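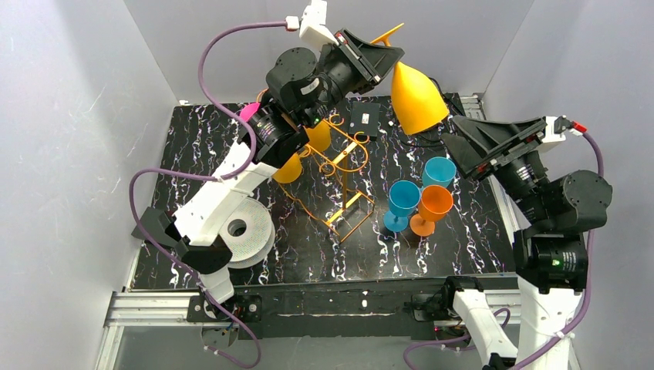

Biljana Janevski

Putting wine glasses on a rack is a job most people do without looking. For a pair of robot arms at Fodalow, a small automation firm with a workshop in Clulport, it is one of the harder items on the list.

The company has spent the year testing whether two ordinary arms, fixed to a bench and working together, can manage the sort of chores that fill the end of a shift in a café or the end of an evening at home. The list has 38 tasks on it. Folding napkins is there, and so is pairing lids with tubs, wiping down a tray and putting cutlery into a drawer. The glasses were added in the spring after a catering firm, Popescu, asked whether a machine could take over part of the clearing up after functions.

The glasses on the bench are plastic and come in bright colours, among them yellow, blue and orange. The rack is a gold-coloured wire one with curled ends. In the trial, one arm grips a glass by the stem and tips it over while the other comes in towards the bowl.

"The stem is thin and the bowl is wide, so the weight is never where the gripper is," said Wen-hsiung Chu, who runs the trials. "A person feels it start to turn and tightens up. Our grippers don't feel very much at all."

Fodalow logged 190 attempts at the glass task up to the start of November. An attempt counts as a success only if the glass ends up hanging in the rack and stays there when the arms move away. By that measure 65 were successful. Most of the failures came in the last few centimetres, when the foot of the glass caught on the wire instead of sliding past it. Dropped glasses were less common than the team had expected.

Speed is the other difficulty. A good run with a single glass takes nearly a minute, and Chu said he would not want anyone to time it against a waiter. The arms are kept slow on purpose while the software is being changed from week to week, but he does not expect them to match a person even when the limit comes off.

Popescu, which supplies glassware and staff for weddings and company dinners, says it could live with slow. Its warehouse is empty from ten at night until six in the morning, and racking could be done in those hours if a machine could be left alone with the job. What it could not accept is breakage. The firm hires out real glass, and the trials so far have used only plastic.

Chu agrees that this is the gap that matters. A version of the test with real glass is planned, using softer finger pads made by Jillon, a rubber moulding company on the same industrial estate. The pads have already been tried on mugs and jam jars, where they cut the number of slips, though they also wore through faster than either company would like.

Some of the other chores are further along. Lids and tubs now work most of the time, provided the tubs are not nested. Wiping a tray was judged good enough to leave off the weekly schedule. Cloth is still poor, and napkins that have been through the wash and come out creased are the worst of all.

For homes, the picture is less encouraging. A bench with fixed arms takes up most of a small kitchen worktop, and it can only deal with what is put within its reach. Someone still has to carry the glasses over and take the full rack away. Fodalow has no plans for a household product and says anyone offering one for this kind of work at a normal price should be asked to show it running for a whole day.

The company employs four people on the trials and has funding to carry on until next summer. Popescu has agreed to send over three of the racks used in its own warehouse, which are steel, much heavier than the one on the bench, and hold the glasses closer together. Chu said they would start again from the first glass once the new racks arrive.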